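Cleaning a glazed ceramic floor: dry pass, collection and damp pass

Posted 14/06/2020 by Lợi Hà

Glazed tile is an easy surface to clean and an easy one to clean badly. Dirt does not sink into the glaze. It moves about on top until it is lifted or until it settles in the grout. Most of the dull floors I am asked to look at have been mopped too early, with the dry matter still on them, and the grey film that results is dust and detergent in equal parts.

The method below is for large square tiles with thin grout joints. It also works on small tiles, though the dry pass takes longer.

What you need

Flat floor wiper with a long handle
Long-handled dustpan
Bin, open or with the lid off
Two dry cloths or pads for the wiper head
Bucket and neutral floor cleaner (I use Pilora, 6 ml to the litre)
Soft hand brush for the edges

1. Clear and inspect

Move chairs, mats and anything else that stands on the floor. Put the light on, or work by a window, and look along the tiles at a low angle. A glossy beige tile hides crumbs and pale dust very well from directly above. Check the grout lines at the same time. Grey grout should be one even shade. Darker lengths need the brush in step 5.
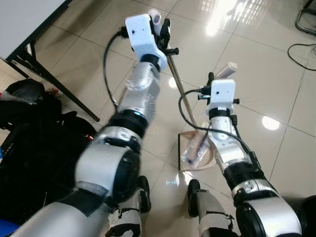

Gurkgate wrote to say that a low angle is no help on a north-facing floor, and that a torch laid flat on the tiles shows far more than any ceiling light. I have tried this since and agree. The torch should be moved once or twice, as it only picks up what lies across the beam.

2. Dry pass

Fit a dry cloth to the wiper head. Start at the wall furthest from the door and work backwards. Keep the head on the floor for the whole stroke. If it is lifted between strokes, the dust on the leading edge falls off and has to be gathered again.

Set the head at a slant to the direction of travel. Held square, a flat bar pushes loose matter out at both ends. Held at a slant, it sends everything to one end, and the next stroke can pick up from there. Overlap the strokes by a third of the width of the head.

Paper scraps behave differently from dust. They are light enough to be blown ahead of the wiper if the stroke is fast, so slow down for them. Crumpled pieces roll, flat pieces stick. A flat piece that will not shift can usually be started by coming at it from the other side.

3. Collect

Bring the bin to the work before you start filling the dustpan. Carrying a full shallow pan across a clean floor is the usual way to lose half of it – the pan tilts, and a light scrap is gone with the first draught. Stand the bin close behind the pan, where you can reach it without a step.

Lay the lip of the pan flat on one tile and avoid resting it over a joint. Even a thin grout line leaves a gap, and fine grit goes under it. Draw the debris towards the pan in short strokes, move the pan back slightly, then draw again. Two or three repeats will take up the line of dust that is always left at the lip.
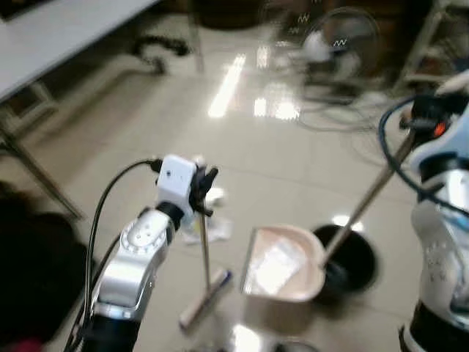 Wiper head set at a slant; dustpan on the tiles with the bin close by.

Empty the pan after each pile. Large paper should be picked out by hand if it bridges the rim.

4. Damp pass

Change to the second cloth. Wet it in the diluted cleaner and wring it until it no longer drips. Work in the same direction as before and rinse the cloth every 3 square metres. Change the water when you can no longer see the bottom of the bucket.

Do not increase the dose. A stronger mix leaves a residue on the glaze, and the residue holds footprints.

5. Edges and grout

Use the hand brush along the skirting and on any dark joints, with the same solution. Brush along the joint, never across it. Wipe up the loosened dirt at once with the damp cloth.

6. Dry off

Glossy tile left to dry by itself will show water marks in hard-water areas. Go over it once with a clean dry pad. Put the furniture back when the grout has gone pale again.

Notes on handles

The screw collar on the Prosik wiper works loose with use. Check it before the damp pass, when the head is heavier. The Quan handle has a push button and does not have this fault, but it will not fit the older Prosik heads.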